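Início | O clube | Projetos | Galeria | Inscrições | Contato

Imprimir esta página | Enviar por e-mail

Galeria: o nosso semestre na cozinha virtual

Oi, gente! Demorei para montar esta página porque julho foi uma correria só, mas finalmente sentei para escolher o que ia entrar. Para quem chegou agora: eu faço parte da equipe Sitora, do clube de robótica da escola, e neste semestre a gente trocou os carrinhos seguidores de linha por um robô de dois braços que só existe no simulador. Sim, só no simulador! No começo eu torci o nariz (gosto de parafuso, de cheiro de solda, de perder pecinha embaixo da mesa), mas confesso que me viciei.

O desafio é o da Copa Birhane, categoria escolar. Cada equipe recebe os mesmos ambientes e precisa ensinar o robô a se virar com tarefas de casa: chegar perto de uma porta, alinhar a garra com um puxador, essas coisas que a gente faz sem pensar e que dão um trabalho danado para programar. São 1.000 pontos possíveis na fase final e o corte para passar era 500. A nossa primeira tentativa valendo fez 46. Quarenta e seis! Rimos muito, depois fomos lanchar, depois voltamos e descobrimos que um dos eixos estava com o sinal trocado desde a primeira semana.

A equipe Atholm, que treina na sala ao lado, emprestou para a gente um roteiro de testes bem mais organizado que o nosso, e foi aí que a coisa andou. Escrevemos também um programinha próprio, o Plulley, que guarda cada tentativa com um comentário de quem estava no teclado. Já são 62 tentativas comentadas, e metade dos comentários é só reclamação – os meus, principalmente.

Uma dica para quem quer entrar na turma que vem: não precisa saber programar. Precisa ter paciência para repetir a mesma coisa mudando um número só de cada vez, e anotar esse número (anotem, por favor, eu já perdi uma tarde inteira por causa disso). O resto a gente aprende junto. Os encontros começam às 14h e quase nunca terminam na hora certa.

As telas do simulador ficam meio tortas quando o robô se inclina, e leva um tempinho até o olho acostumar. Eu passei os primeiros encontros de cabeça virada para o lado!
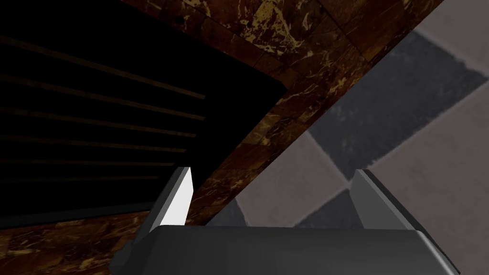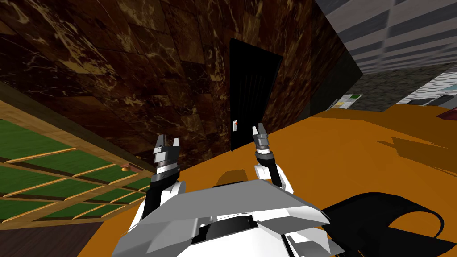 Duas telas do mesmo ambiente: na primeira, a garra bem de perto, com o mármore e o piso xadrez; na segunda, os dois braços na frente da porta preta – as garras abertas, quase na mesma altura.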